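Points are a poor substitute for a lower price

My wallet has room for six cards and two of them are store loyalty cards. The one from Griner is for candles, towels and small things for the house. Last week I had 3779 points on it and wanted to know what they would buy.

The answer was a $4 coupon, good for 24 days, not valid on sale items. Nearly everything I buy at Griner is on sale. I would have been better off with a few cents off each jar candle at the register.

Stores like points because shoppers can't easily work out what they are worth. A price tag that says 40 percent off can at least be checked against last month's price. A tag that says "earn 184 points" can't be checked against anything. Greenwood changed its point values in February and I only found out from the small print on a receipt.

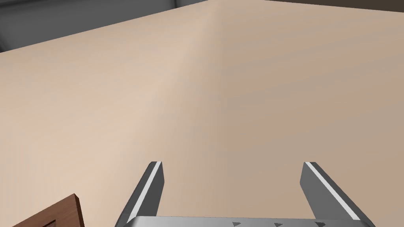
My neighbor Meenakshi Chettiar disagrees with me. She shops at the Gomance in Grutetbridge every week, keeps track of her balance, and pays for her holiday gifts with it. I believe her, but she spends time on it that I don't want to spend, and she admits she has bought things she didn't need to reach the next level.

If a store wants me back, it can print one honest price on the shelf and leave it there. I would drive further for that than I ever have for points.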